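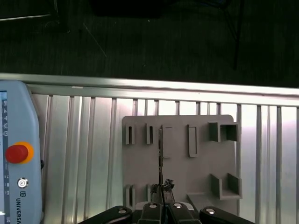

*The gripper at the parts plate, Skavari open day, June.*

I have been to a fair number of robot demonstrations, and most of them are built the same way. There is a short talk, someone starts a program, the arm does a thing it has done a thousand times, people clap, and there is coffee. You leave knowing that the arm can do the thing. You don't learn much about how long it took to get there or what happens when a part sits a little crooked.

Skavari's open day in June was different enough that I want to argue for it. They had a robot arm working inside an old desktop computer, and they let visitors stand and watch it for as long as they liked. There was no stage and no music. The talk was four minutes long and was mostly about where to put your bag.

The job is easy to describe. Used office computers come in by the pallet, and the parts worth keeping have to come out before the rest goes to be shredded. Memory is the first thing people go for. It is small, it sells, and a person who knows the work can pull a stick in a few seconds. A robot has to find the slot, get its fingers down between the cables, take hold of a thin piece of circuit board without cracking anything, and put it somewhere a person can find it later. Skavari's version uses a gray printed plate with slots and pockets, laid on the table beside the computer, so that every part has a place of its own.

I work for a refurbisher, so I should say that I came with an interest. At Fasteck we do all of this by hand. We have looked at machines before and have always gone home and bought more screwdrivers.

The computer on the table was the kind we see every week: a desktop tower with a black front and a green Dell board inside, lying on its side with the side panel off. I was glad to see it. At trade shows the computer has usually been cleaned out first, with the drive cables tied back or removed altogether. This one had its cables in it. If you want to know whether an arm can work in a real case, that is the only kind of case to show.

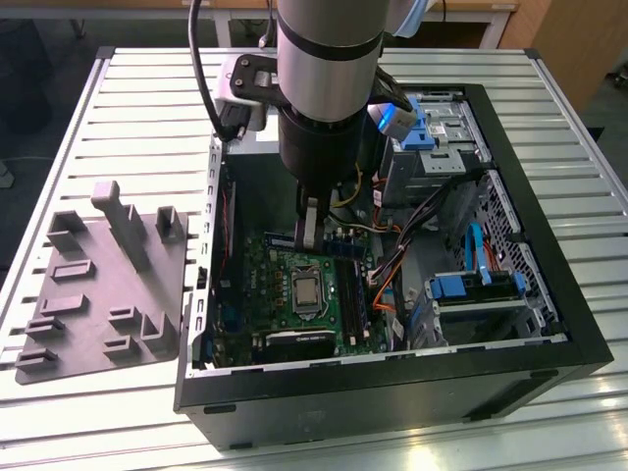 ## What you learn by standing still

I stayed at the table for around 40 minutes. In that time I saw more stopping than moving. The arm would come down over the memory slots, wait, shift by an amount I could barely see, and wait again. Nghĩa Đoàn, the engineer running the table, was holding nothing and explaining very little unless he was asked. When the arm missed, he said "miss" and started it again.

A man next to me asked how often that happened. Nghĩa Đoàn told him that on the morning's runs the arm had placed the stick correctly 18 times out of 27. He didn't say it as an apology, and he didn't say what the number would be by next year. He wrote the next result on the sheet while he was talking.

That was the most useful minute I have spent at any demonstration. Two out of three is not good enough for my shop, and I could work that out on the spot. But I could also ask about the nine that failed. Most of them, he said, went wrong at the plate. Pulling the stick was going better than he had expected, while lining it up with a narrow holder was giving him trouble. If the stick turns a little in the fingers on the way over, it arrives at the wrong angle and catches on the edge of the holder.

I had assumed it would be the other way around. I would have guessed that the computer was the hard part, with its cables and its sharp edges, and that a plate made for the purpose would be the easy part. Anyone who only watched a clean run would have guessed the same as me and gone home wrong.

There is a common view among people who organize these days that the public gets bored. Give them something quick, the thinking goes, or they will drift off to the coffee. Some did drift off. A family with two small children lasted through one full attempt and then went to look at the 3D printers down the hall, and that seems fine to me. The people who stayed were the ones who had a reason to, and they got real answers. I don't see why the whole day should be planned for the people who are going to leave anyway.
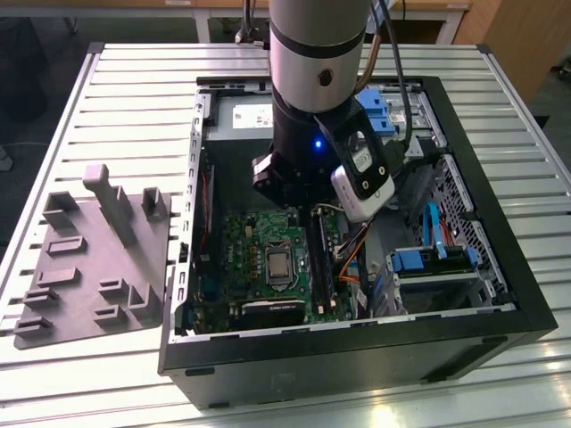

**Tài Ninh**
Workshop manager, Fasteck

I'll take the other objections in turn, as I have heard them all from people I respect.

The first is that showing failures hurts the company. A buyer sees the arm miss and crosses the supplier off the list. I can only speak as a buyer, and for me it went the opposite way. I have been burned by a machine that worked perfectly on the supplier's floor. It was a label printer and applicator, nothing fancy, and in our building it jammed from the first morning because our air is dusty and theirs was not. If I had seen it jam once at the demonstration, I would have asked about dust. I would probably still have bought it, with a cover.

The second objection is that an open day is for recruiting, and young people want to see something exciting. There may be something in that. But the students I spoke to were in the two-year program at Dương, and they were already past being excited by an arm that moves. They wanted to know how the camera on the wrist was used, who had drawn the plate, and whether they would be allowed to change the code. One of them told me it was the first time she had seen an engineer write down a bad result in front of guests. She has applied there. Her teacher says three of her classmates have too.

The third is the one I find hardest. A woman from the Tolurard job center pointed out that people at that table were watching a machine learn to do work that other people are now paid for, and that being relaxed and open about it doesn't change what it is. I agree with her. I employ people who pull memory. I would like to keep them, and I can't promise what the work will look like in ten years.

Still, I would rather have them see the arm as it is. Before June, two of the people on my bench believed that a robot could already do their job faster than they could, and that we were keeping them on out of kindness. They had seen videos. Videos of this kind of work are very often sped up, and the note that says so is small. I took both of them to the afternoon session. They watched for a while and then started talking to each other about the grip. One of them told Nghĩa Đoàn that she always tips a stick slightly before she sets it down, so that one corner goes in first. He asked her to show him with her hands, and she did it several times with a dead stick from the scrap box.

I don't know if he has used it. I do know that she went back to work with a better idea of what her hands can do, and it was more accurate than the one she got from the videos.

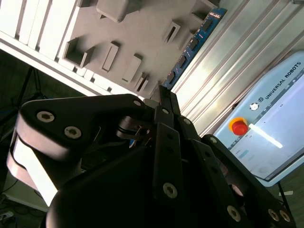 ## What I would change

The day wasn't perfect. The table is at a good height for the arm and a poor one for visitors, so anyone standing in the second row saw mostly backs. The cameras on the arm see the job much better than we did, and their pictures should be up on a big screen. Skavari had one small monitor, turned toward the engineer. When he swung it around for us, people who had been ready to leave came back. Up close, with the gripper filling half the view and the plate beyond it, you understand right away how little room there is.

I would also put the results sheet on the wall. It was on a clipboard, and you had to ask. Write each attempt up as it happens, hit or miss, in large letters, and leave it there all day. Add a column for what went wrong. Most visitors won't ask a question in front of strangers, but they will read a list.

And I would invite the people who do the work by hand, by name, with the time paid. I paid for two of mine. The other shops in the area sent managers, and the managers asked about price and delivery. Those are questions that can be answered by email.

Skavari says it will hold another day once the plate has been redrawn. I have asked for four places.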